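Stunska Rally

The Stunska Rally is a yearly touring motorcycle ride run over four days in early summer. It starts and ends in the market town of Planwood and takes in 924 kilometres of mountain, forest and lakeside road. It isn't a race. Riders are given a road book, a set of checkpoints and a generous time window for each leg, and the pleasure lies in finding the way neatly and arriving in good order. Among touring riders it is loved for its camp cooking almost as much as for its roads, and the long evenings outdoors are a large part of its charm.

History

The rally was started by Mesfin Gashaw, a motorcycle mechanic and keen long-distance rider who wanted an event that people could enter on whatever bike they had at home. The first edition had 49 riders and a single overnight stop. Word spread quickly through owners' clubs, and by the fourth edition the ride had grown to its present length, with three nights under canvas. Entries are now capped at 146, a figure set by the size of the field at Hailu, the smallest of the camps.

For its first two years the rally was held in September. Heavy fog on the high section led to a move to early summer, when the daylight is long and the passes are wonderfully clear. The most recent edition set off on Friday, 3rd June.

Camp kit

Each rider must carry a tent, a sleeping bag, a stove and something to cook in. Small metal pots with folding or hanging handles are the usual choice, as they fit inside a pannier and can be packed with socks or spare gloves.

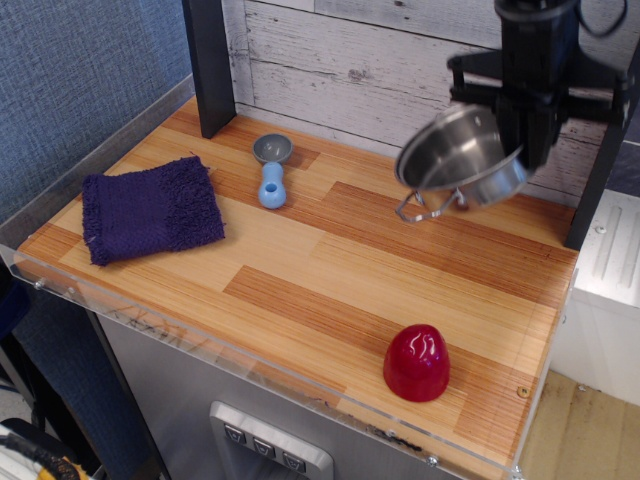
A small stainless steel pot with a wire handle.

Tool rolls are also checked at the start. The list asks for tyre levers, a puncture kit, a spare clutch cable if the bike uses one, and enough spanners to remove both wheels. Luggage may be hard or soft. Many regulars favour soft bags from Stitix, a small workshop in Planwood that has mended torn straps at the finish since the third edition.

Route

The first leg climbs out of Planwood through beech woods and is a lovely, gentle introduction, with sweeping bends and very little traffic. Lunch is taken at the old ferry landing, and the afternoon follows the lake shore to Hailu.

The second leg is the one riders talk about all winter. It crosses the Stunska Pass, from which the event takes its name, by way of a narrow road with a tight run of hairpins on the northern side. The surface is sound but uneven, and lighter machines really shine here. Bikes under 500 cc have often reached the summit checkpoint well ahead of much larger tourers!

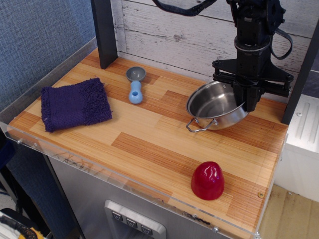
Beyond the pass the road drops into a broad farming valley, where the third leg begins. This is the longest day, and the fastest in feel, though speed limits apply throughout and any rider fined on the route is struck from the results. A gravel option leaves the main road after the second fuel stop and rejoins it near the reservoir. It earns no extra points, yet plenty of riders take it for the views alone.

The last leg returns to Planwood by the southern forest road. It is kept short so that riders with a long journey home can be away by mid-afternoon.

Classes and scoring

There are three classes: small bikes, large bikes, and machines more than thirty years old. Points are lost for missed checkpoints and for arriving outside the time window, early or late. The lowest total wins. Ties are common and are settled by the hairpin section, where riders must name in advance how long they will take and then match it as closely as they can.

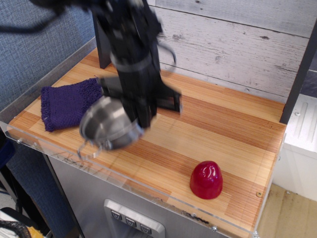
The older class has a devoted following of its own. Singles and flat twins make up most of it, and their owners are famously willing to lend parts to one another at the roadside. A separate award, the Gashaw Spanner, goes to the rider who has given the most help to others, chosen by a vote at the final supper.

See also

Touring motorcycle
Road book
Regularity trial
Motorcycle camping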